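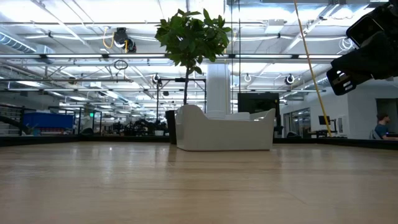

A white planter with curved, wavelike edges, just past a light wood tabletop.

Maes Brings Back Its Berkari Dinnerware Pattern

Good news for anyone who has been nursing along a chipped set of Berkari! Maes is putting the much-loved blue and cream pattern back into production in February, and the first pieces go on sale at the Trirnora store at 10 a.m. on opening morning.

The comeback starts with the dinner plate, the soup bowl, the lidded sugar bowl and (finally!) the big oval platter that collectors have been hunting for years. Maes says the new pieces use the same border of trailing leaves as the old ones, with a slightly heavier foot on the bowls so they sit better on the table. The first run is limited to 1,000 place settings.

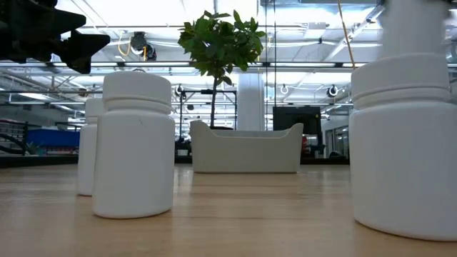

White bottles on a light wooden tabletop.

Collectors are thrilled, and it's easy to see why. The replacement list kept by the Gridik china club has 1,148 requests on it, and 151 of those are for the gravy boat alone. Sadly the gravy boat is not in the first release, but Maes has it penciled in for later in the year, along with the teapot and the covered butter dish.

Old and new pieces can be mixed on the same table. The cream is a touch brighter on the new plates, so try alternating them around the table for a really pretty effect. Shoppers at Trirnora may buy up to 3 place settings each on opening morning.
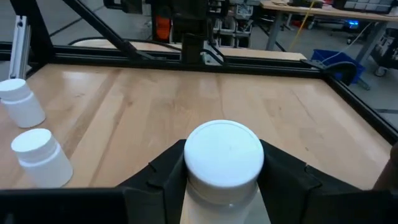 Can the new Berkari plates go in the dishwasher?
Maes recommends the gentle cycle for plates and bowls, and washing the platter by hand to protect the gold rim.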